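Polling place walk-through, Mosness precinct - my notes
July, primary setup

I do this one every election, and I go in by the side door the way a voter would, so the list starts outside.

Parking and path
Accessible spaces marked: YES, 2 of them. The paint is getting faint on the left one.
Ramp clear: YES, after I moved a trash can.
Signs visible from the street: NO. The one on Brolgate Road was facing the church. Lilian Mollel turned it around while I held the flashlight, and we zip-tied it.

No-campaigning line
Chalk line at the distance the county gives us: REDO. Somebody measured from the wrong door! Kipchumba Rashidi walked it again with the tape and we ended up well past the hedge. There were two Rugemalira for Council yard signs inside the new line, so I called his office and they were perfectly nice and came and got them. The Pisura people had theirs out by the road, fine.
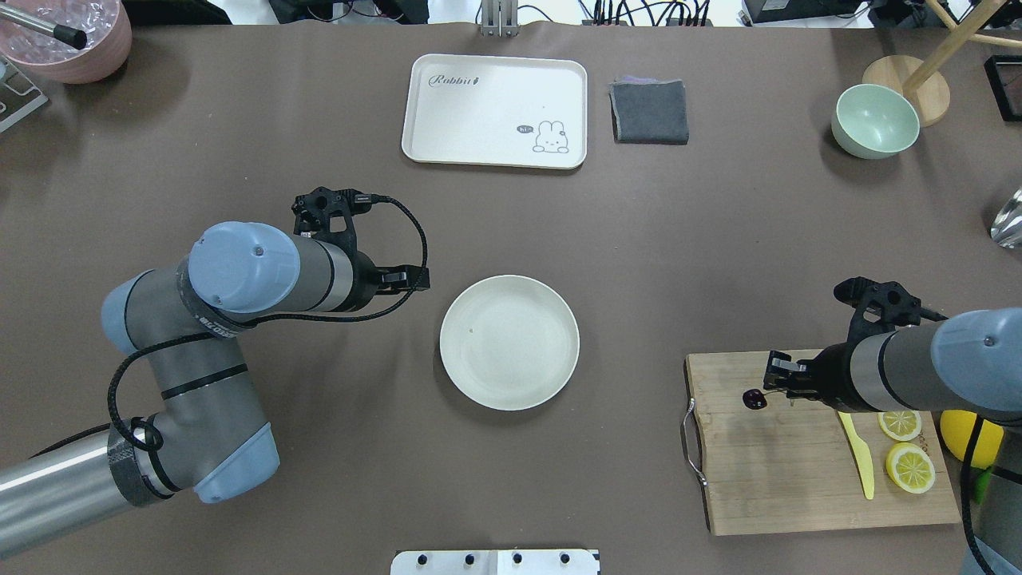
Inside the room
Doors unlocked from the inside: YES.
Extension cords taped down: PARTLY. The one to the check-in table still has a loose stretch near the wall (I tripped on it, so I know). Needs tape before 6 a.m.
Voting booths: OK. The low booth wobbles a little, and I folded cardboard under one leg for now. I'd like a real fix before November.
Exit lights: both working.

Ballots and equipment
Seals on the scanner match the log: YES, read out loud by Lilian, checked by me.
Provisional envelopes: 70 in the box. Last time we ran low by dinner, so I've asked for 30 more.
"I Voted" stickers: one roll of 200. People get very upset when we run out - more than they do about the line, I swear.
Spare pens: NO. Bring the good ones, the cheap ones bleed through.

Still open
Tape for the cord, pens, extra envelopes, and somebody has to ask the county about repainting that parking space. Kipchumba has the key and will open up at 5:15.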